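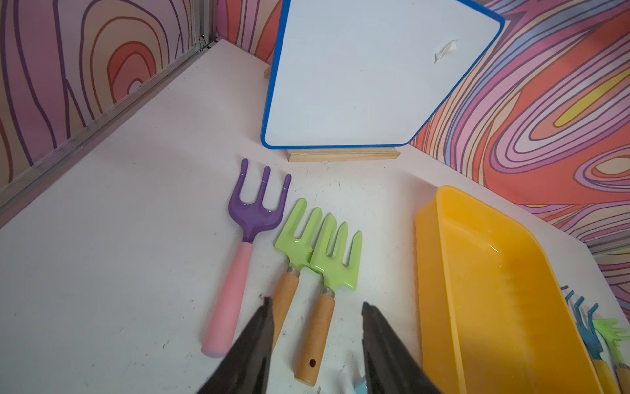

Wrist view: three hand rakes, the whiteboard and the yellow tray

Puton Two-Arm Bench

I built the Puton bench at Kokbridge, our shared workshop, and enough people have asked for the plans that it now has its own page! It's a tabletop setup with two arms on one long aluminum rail, an extrusion frame, and walls you can swap out. I went for the loudest swirly print I could find and I still love it.

The job I've been working on lately is washing garden tools. Kids' hand rakes are great for it (cheap, light, all different shapes), and the narrow handles give the grippers a proper workout. Yes, the white top gets scuffed and picks up soil. I've stopped fussing over it.
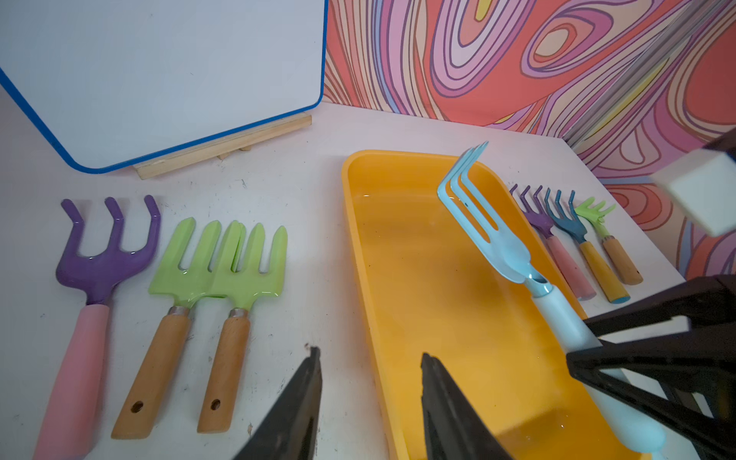 A light blue rake held over the tray, with a little water in the bottom

Each arm has a small wrist camera that looks out past the fingers. Mount it before you run the cables, trust me – I did it the other way first and spent most of August undoing my own zip ties. The Effiong fingers are the long tapered kind. Lise Sandhu prefers the short Fivard ones for handles, and they fit the same mount, so take your pick.

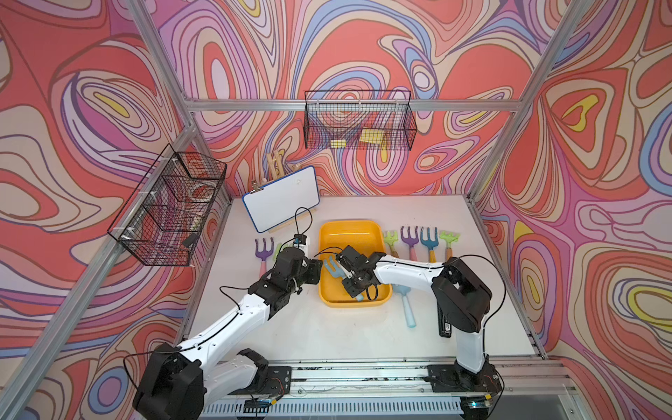 Both arms at the bench, with sponges in the back basket

The wire mesh baskets hang straight off the frame and keep the small stuff off the table. I'd add at least one, they're so handy.

What you get
Plans and cut list for the frame
Rail and base plate drawings
2 sets of finger files, Effiong and Fivard
Wall panel template, scaled to 100 percent for printing

Arms, motors and power supplies aren't included.

The next batch of printed plans goes out 1st March, 10 copies to start with. The download is ready whenever you are – leave me a note with your table size and I'll tell you if the rail needs shortening.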